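Suchbegriff eingeben Suchen

Neue Wartungsroutine für den Handgreifer Clillus: Umach veröffentlicht das Werkstattheft

Januar
Von Bahman Abbasi, Umach
Lesezeit: 3 Minuten

Cladanholm. Der Handgreifer Clillus bekommt ein eigenes Werkstattheft, und wir freuen uns riesig darüber! Umach hat die gesamte Pflege des Geräts neu geordnet, vom Wechsel der gerippten Fingerauflagen über das Spiel in den Gelenken bis zum Nullabgleich vor der Aufnahme. Das Heft steht ab sofort allen Teams zur Verfügung, die mit dem Clillus Greifbewegungen für Haushaltsroboter aufzeichnen. Die Kapitel lassen sich einzeln ausdrucken und passen in den Deckel des Transportkoffers.

Den Anstoß gaben die Aufräumaufgaben. Ein Küchentisch mit Papierbechern, Plastiktüten und kleinen Päckchen sieht harmlos aus, für die Finger ist er Schwerarbeit. Dünne Folie verlangt, dass sich beide Auflagen sauber und parallel treffen. Ein Becher will mit Gefühl gehalten werden. Schon wenig Spiel in einem Bolzen genügt, und die Fingerspitzen laufen auseinander, gerade so weit, dass eine Tüte durchrutscht. In der Werkstatt haben wir das lange Gerät für Gerät behoben, jeder auf seine Art und mit seinem Lieblingsschraubendreher. Jetzt gibt es einen Ablauf für alle.

Er beginnt mit den Auflagen. Nach 800 Griffen werden sie abgenommen, mit lauwarmem Wasser und einer weichen Bürste gereinigt und gegen das Licht gehalten. Sind die Rippen an der Spitze rundgelaufen, kommt ein neues Paar darauf, immer links und rechts zusammen. Die alte Klebeschicht muss restlos herunter, am besten mit dem Kunststoffschaber aus dem Beipack. Danach den Greifer schließen, die Auflagen aneinanderdrücken lassen und das Gerät so über Nacht liegen lassen. Wer es eilig hat, nimmt für den nächsten Einsatz ein Ersatzgerät, die Ruhezeit bleibt.

Als Nächstes kommen die Arme an die Reihe. Bei offener Hand wird jeder Arm am Finger gefasst und leicht seitlich bewegt. Ein kaum spürbares Nachgeben ist in Ordnung, ein Klicken gehört auf die Werkbank. Die Gelenkbolzen werden einzeln gezogen, trocken abgewischt und mit einem Hauch Fett wieder eingesetzt. Zu viel Fett sammelt Krümel und Fasern, und davon liegt auf Küchentischen reichlich. Wird in einer Wohnung mit zwei Geräten gearbeitet, bekommt jedes seinen eigenen Wartungszettel, und Bolzen wandern nie vom einen ins andere.
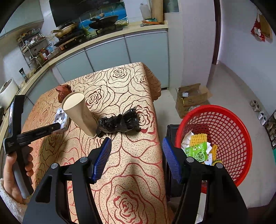 Für Cormac Gilmartin kommt ein Punkt im Heft noch zu kurz: Er hätte sich gewünscht, dass die Sichtprüfung der Auflagen auch nach jedem Wechsel der Wohnung vorgeschrieben wird, denn Sand und Tierhaare setzten sich zwischen die Rippen, lange bevor der Zähler etwas meldet. Mit dem neuen Bolzensatz sei er dagegen „vom ersten Tag an glücklich“ gewesen, und die Ruhezeit über Nacht halte er inzwischen sogar freiwillig ein.

Den Hinweis nehmen wir gern auf. In der nächsten Fassung steht die Sichtprüfung mit auf dem Koffereinleger, gleich über dem Feld für die Seriennummer.

Der Bolzensatz selbst stammt von Rizzi. Die Passung ist enger als bisher, und das Ergebnis hat uns in der Erprobung begeistert: Bis zu 1000 Griffe liefen die Geräte, bevor ein Gelenk nachgestellt werden musste. Wir bleiben trotzdem beim kürzeren Abstand für die Auflagen und erledigen die Gelenke gleich mit. Wenn der Greifer ohnehin offen auf der Matte liegt, dauert das Nachsehen nur einen Augenblick.

Zum Schluss folgt der Nullabgleich. Der Greifer wird ganz geschlossen, ganz geöffnet und wieder geschlossen, langsam und ohne Ruck. Weicht der Messwert vom eingetragenen ab, wird der Vorgang wiederholt. Bleibt die Abweichung, geht das Gerät zurück auf die Matte und die Arme werden noch einmal geprüft. Am Abgleich selbst wird nichts „zurechtgebogen“, auch wenn draußen schon alles für die Aufnahme bereitsteht!

Bestehende Geräte können in der Werkstatt Cladanholm umgerüstet werden. Bitte Auflagen montiert lassen, den Akku herausnehmen und den Wartungszettel beilegen. Das Heft gibt es auf Deutsch und Englisch, Ersatzauflagen werden paarweise verschickt.

Pressekontakt
Umach, Werkstatt Cladanholm
Bahman Abbasi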